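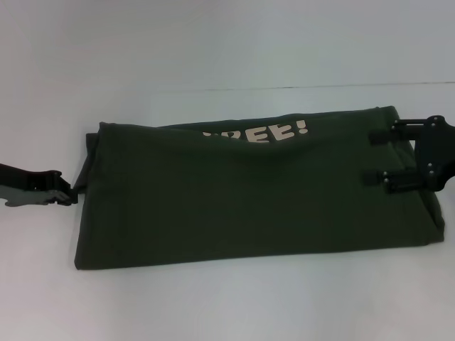 Green practice tee, one end in each gripper.

Two-arm shirt folding cell: right gripper keeps losing its end of the cloth

Posted by lallix_bench in Small Automation Help

I look after a two-arm folding cell at Lallix and I love this machine, so please be kind to it! Each arm carries a two-finger gripper, there's a white table in the middle, and all it does is fold T-shirts. We have a dark green tee we use for setup and by now I know every wrinkle in it.

The trouble started on a Tuesday after I had both grippers off for cleaning. The arms grab the two ends of the shirt, pull it tight, then lay it over. Left side holds every time. The right side lets the cloth slide out during the pull, maybe one fold in five, and then the whole thing flops down sideways and the next step grabs nothing.

What I've tried so far:

New pads on both right fingers. Helped for an afternoon.
Raised the grip force on the right arm from where it was. It slips less but now leaves pinch marks in thin shirts.
Slowed the pull way down. No slip at all, but we can't run it like that.
Homed both arms again – twice.
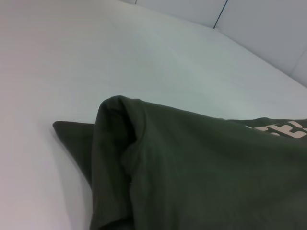 The other thing I've noticed is that it's worse when the layers don't lie flat going into the grab. If there's a hump near the edge, one finger seems to get two layers and the other just rides over the top. With a nicely flattened shirt I can go a long time without trouble. I'd still like to fix the cause, and I don't want to end up smoothing every shirt by hand before the robot gets it.

The log shows the last good run was 600 folds without a drop, before the cleaning. I'd be thrilled to get back there. Where would you look first?

nukholm_nights

Oh, this is a fun one! I'd bet on the finger mounting. You had the grippers off, and that's when it began. If the finger brackets went back on with even a tiny twist, the tips meet at one corner and the rest of the pad does no work. New pads would hide that for a little while, which fits what you saw.

Close the right gripper on a strip of plain paper and tug it. Then move the strip to the other side of the fingertips and tug again. Both should feel the same. If one side pulls free easily, loosen the finger screws until they're just snug, close the fingers gently on a flat piece of shim stock, and tighten while they're closed. Go back and forth between the screws a bit at a time. Don't run one all the way down first, or it'll drag the finger around with it.

Then put the grip force back to your old setting before you test anything. You want to know if the mounting fixed it, and you can't tell with the force cranked up. I did this job on a towel cell for Escobedo and the difference was wonderful to watch, the cloth just stays put.

Also check the tool offset on that arm. If the fingers sit a hair lower than the program thinks, they press into the table on the way in and push the cloth ahead of them, and there's your hump.

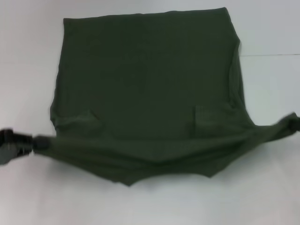 While you're at it, look at how far apart the arms go on the pull. People teach that distance on one shirt and forget it. Ours was 600 mm between tips and it was simply too much for the smaller sizes, so the cloth went tight before the arms had stopped, and whichever grip was weaker lost. I now stop the pull 8 mm short of where the shirt goes tight and let the lay-down motion take up what's left. You still get a straight fold.

Match the start of the two arms too. If one leaves even a little early, it's hauling the shirt out of the other one's fingers.

plevinico_user22

had same thing. it was the pads. get the softer ones

lallix_bench

Update for anyone who finds this later. The paper strip test was great, thank you nukholm_nights! The outer side of the right fingertips held fine and the inner side let go with almost no tug. I reset the fingers on shim stock and put the force back where it was before.

The offset was out as well, 2 mm low on the right arm. I touched off again on the corner of the table and saved it under a new tool number so the old one is still there if I need to compare.

I haven't changed the pull distance yet because I want to run a full shift on just these fixes. So far this morning there's been one slip, on a shirt that went in with a sleeve doubled under. Softer pads are on order too, plevinico_user22 – do you remember if you had to change the close position for them, or did they go straight on?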